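Home | Workshops | Checklists | Hire the Room | Contact

Kristiansen Room: Power Board and Bench Check
Checked by Joar Eide, September 23, 2020

What a good round this was! Comments are under each line, so please read them before you book a bench.

1. Test tags in date: PASS
Every board on the room list has a current tag (next lot due in February).

2. Boards switched off before plugs go in or out: PASS
Lovely habit to see, keep it up!

3. Leads clear of walkways: PASS WITH COMMENT
Two leads re-routed along the wall on the day. Much better already.

4. Bench tops clean and dry: COMMENT, see below

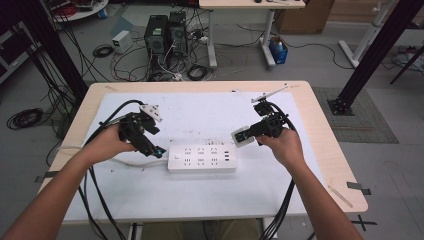 Bench tops get their own line on my list and I'm very fond of it, as a tidy bench makes every other check so much easier. The white mats are a terrific idea – you can spot a stray screw or a crumb of plastic straight away, and I'd love to see them on every table in the building. Case in point, the dark specks on the mat behind the power strip. Give that a brush down before the next session, please, and check the sockets while you're there. I'd also like the thin stick near the front corner of the table put away.

5. No board plugged into another board: PASS
All 16 outlets traced back to the wall. Great work, Kjell!

6. Damaged plugs set aside: PASS
One cracked plug tagged out and in the Clultodero bin.

7. Extinguisher reachable: PASS
Gauge in the green, nothing stacked in front.

Still to do: brush down the mat, order fresh tags (pack of 200), new label for the switchboard door.

Contact the Drusel workshop office | © 2020 Drusel | Back to top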